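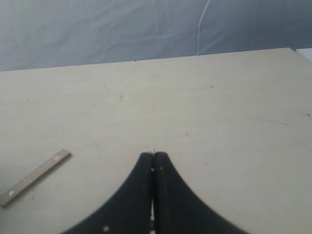 The table, mostly cleared. Blue-grey cloth up behind it, scuffs and all.

Right, quick one because I've got to be out the door by 12 and I haven't packed a lunch.

Sewing table is clear. Well, very nearly clear. Those of you who have been reading since May will know it has been buried under fabric, half a Fovcombe jacket, two broken lamps and a bag of buttons my aunt sent over with no note. I'd been cutting out on the floor. My knees are not what they were and the dog thinks pattern tissue is a game.

So last weekend I gave up and did the lot. Started at 8, kettle on, radio on, big plan. By morning tea I'd sorted exactly one tin of pins.

What went where, for anyone who cares (Mum):

Wool scraps to the school. Cotton scraps kept, sorry, I'm weak. The Zirenton curtain lining, which I bought 16 metres of in a moment of madness, folded and up on top of the wardrobe where I can't see it and feel guilty. Buttons in jars. 71 zips. Yes I counted the zips, I was avoiding the vacuuming. Mostly beige, mostly too short for anything, and I still put every one of them back in the drawer.

Found under the pile: my good tape measure. The other good tape measure. A library card. A receipt for a pair of snips I've since bought again.

Now the surface itself. I always tell people it's a cream table and leave it at that, and then you get everything off and there's the real story. Little scratches, specks, a couple of tiny reddish spots I can't account for. There's a thin dark scratch on the left that I'm blaming on the tracing wheel. Went over it with a damp cloth and a bit of dish soap, then went over it again with bicarb, and then decided I could live with whatever was left. It's a work table. Liis Bite, who I did the pattern drafting course with, covered hers in a self-healing mat edge to edge and it looks magnificent and she is scared to put a cup of tea on it. Not for me.

I did think about painting it. Got as far as the hardware shop and stood in front of the sample chips. Flornex do a nice satin white, apparently good for furniture, but you've got to sand first and then leave it for days, and I know what I'm like. It'd be wet paint with a cutting board balanced on it by teatime. Put the chips back. Bought lightbulbs.

The cloth though — I am happy with the cloth. Pale grey-blue, soft, off the remnants shelf at Jankauskaitė's for 12 dollars. Meant for a summer skirt. Held it up to the wall behind the table just to see the colour in daylight and never took it down. It needs an iron. It has needed an iron the whole time it's been up and it's going to go on needing one, the wrinkles have kind of become the look now. A bit darker over on the right, which I quite like, goes a sort of stormy colour late in the day.

What I like about it is it shuts the brain up. I used to have a pegboard in my old place with every tool on it and a calendar and swatches and a photo of a coat I wanted to make, and I'd sit down to do a hem and end up reading the wall. Plain cloth, nothing to read. Sat down after dinner on the first night and unpicked an entire sleeve without getting up once. A record.

Rules for the clear table, so you can all hold me to them:

Nothing lives on it overnight except the project I'm on. One project. Mending counts as a project.
Mail does not go on it.
Laundry does not go on it, even folded, even for a minute.
Pins back in the tin before bed (see: dog).

I've already broken the mail one. Gas bill. It was there for two days.

Next job is the jacket. It's all cut, thank goodness, it's just the collar and the lining and setting in the sleeves, so, you know, the entire hard part. I've got a theory that if I can spread the pieces out flat and look at them all at once I'll stop being frightend of it. The back panel on its own used to hang off both ends of the kitchen table and pick up crumbs. I'll lay it all out tonight if the trains behave.

Someone asked in the comments on the last post what height my table is. Haven't measured it, will do it with one of my two tape measures. It's a touch high for sitting and good for standing, I do all my cutting standing and then drag the stool over for hand sewing. If you're short get a lower one or wear clogs. I'm only half joking, I wear clogs.

Also yes, still looking for a home for the spare ironing board. It squeaks, teh cover is horrible, it's free. Pick up only.

Ok it's ten to. Toast for lunch then. More when the collar's on, or when I've thrown it at something.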